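Bench notebook, Sunday, kitchen end of the workshop

Started before breakfast, stopped when the glue pot ran out. Writing this up now while I still remember which jig head was which, because last September I left it three days and ended up guessing at half the weights (Zbigniew still brings it up).
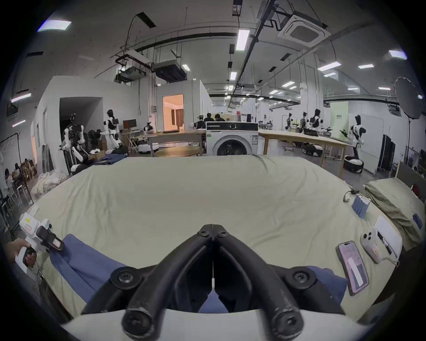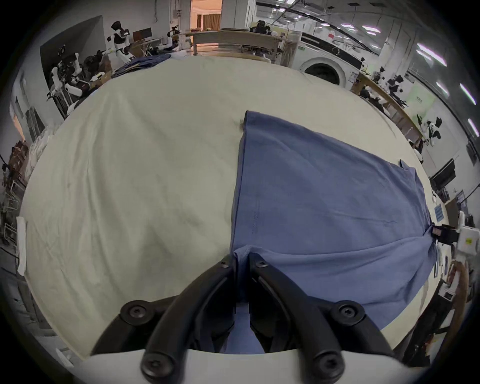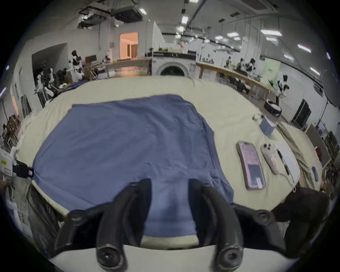 Main job today was the perch jigs for Mukgate. The reservoir has been the color of milky tea for weeks and I'm sick of throwing little natural browns at fish that can't see them. So the plan is a bigger profile, more thump, and a slower fall, and I wanted all of that without going up a hook size. Easy, right?

Batch one was the round head with a collar of marabou and a rabbit strip tail. Pretty thing. Fell like a stone in the test tank. I'd tied the strip too tight at the bend and it couldn't open up, it just folded back and followed the head down. Cut two of them apart with a razor blade and retied with the strip caught only at the front, and there was the kick I wanted! It does foul on the hook point about one cast in every few, going by flicking it through the tank with the short rod, so next time I'm adding a loop of stiff mono under the tail. Note to self, the mono is in the drawer with the swivels, where it doesn't belong.

Batch two was the Bristo heads, the flattened ones Krystyna poured for me. They glide. I mean they really do swing off to one side on the drop, and if you lift and let go again they'll swing back the other way about half the time. I like them a lot. The trouble is the eye sits so far forward that the knot slides down after a few lifts and then the whole jig hangs nose up. Asked Krystyna if the mold could be opened up a touch further back and she said yes but not this month, and could I please stop returning her mold with paint on it. Fair.

Paint. I went through the pot of chartreuse from Ziółkowski that I've been saving, catalog number 3329, and I think it's gone off. It came out grainy on the first coat, and the second coat pulled away from the first at the edges like a bad egg wash. I stirred it, I warmed it in a jar of tap water, I strained it through a bit of old stocking. Better, still not good. Opened the 328 instead, the plain flat yellow, put a thin clear over it, and it looked fine by lunch. Under the lamp with a glass of reservoir water held in front (very scientific, I know) I could pick out the flat yellow further through the murk than the chartreuse. Black was easier to see than either of them. That matches what Zbigniew has been telling me for years and I've been ignoring, so I will be tying black ones this week and saying nothing about it.

Rattles next. I've gone back and forth on these. The little glass ones make a lovely sharp tick in the tank and I can hear them with my ear on the side, but they break if you so much as look at a rock. Tried brass beads on the shank, one loose bead against the collar. Duller noise, lots of it. What I don't know is whether the perch care. At Gostby two seasons ago I'd have sworn they did, when the river was up and brown and I had fish after fish on the bead version along the wall below the footbridge, but I didn't have a plain one on that day to compare, so all I know is that I caught fish. This time I'm doing it properly. Same head, same color, same spot, swap every 20 minutes, write it down on the spot and not in the van.

Weights, for the record: I've kept to the two lightest heads. In dirty water I want it in front of the fish for as long as possible, and they seem to be sitting tight to something solid when they can't see. Every decent perch I've had from Mukgate in bad water came from within arm's length of a post or the old slipway. So it's short casts, almost vertical, and let it hang. I get bored and start winding. Krystyna doesn't get bored, and she outfishes me in the murk every single time.

Scent: smeared half of batch one with the worm paste and left half clean. The paste lifts the marabou dye. There's a yellow thumbprint on the bench, on the lamp switch and on the fridge handle, and I'm told the fridge handle is my problem to solve before dinner. Either fix the dye with vinegar first or keep the paste for the plastic tails, where it stays put anyway.

Thread and glue. Used the flat waxed thread for everything except the last few, when the bobbin ran out and I switched to the round stuff. You can feel the ridge. It holds the beads apart from the collar a bit better, so it may be an accident worth keeping. Marked those with a dot of red under the chin so I can tell them apart in the box.

Line. Zbigniew came by mid-afternoon with the spool he's been going on about, 300 yards of thin braid in a horrible bright orange. I was going to be rude about it and then watched him use it off the jetty for ten minutes. In water that dirty the fish aren't looking at your line, and you can see every twitch of it above the surface. He saw two taps I'd have missed completely. No fish from either, he struck like he was starting a lawnmower, but still. I've wound some onto the small reel with a short length of mono at the business end so the knot has a bit of give.

Final count into the box after the breakages and the two I cut up: 19 finished jigs. Over half of those are the rabbit strip, the rest Bristo. The black ones aren't in that number, they're not tied yet.

Things to sort before we go out:

Stiff mono loops on the rabbit strips.
Bead the second half of the Bristos, leave the first half plain.
Tie the blacks, both heads.
Ring Ziółkowski about the 3329 and ask if anyone else has had a bad pot.
Scrub Krystyna's mold. Properly, with the brass brush.
New glue.
Waterproof paper for the log, the last notebook turned to porridge.

Question for Krystyna when she reads this: did you ever try the flat head with no tail on it at all, only the collar? I dropped a bare one in the tank by mistake this afternoon and it went down slower than any of the dressed ones, wobbling the whole way. I did it again to be sure, and it did the same thing. I'd like to take a couple of those along too if you can spare the heads.

Tank's drained, lamp's off, razor blade is back in its tin. The second clear coat needs to sit overnight, so please don't anybody move the rack by the window.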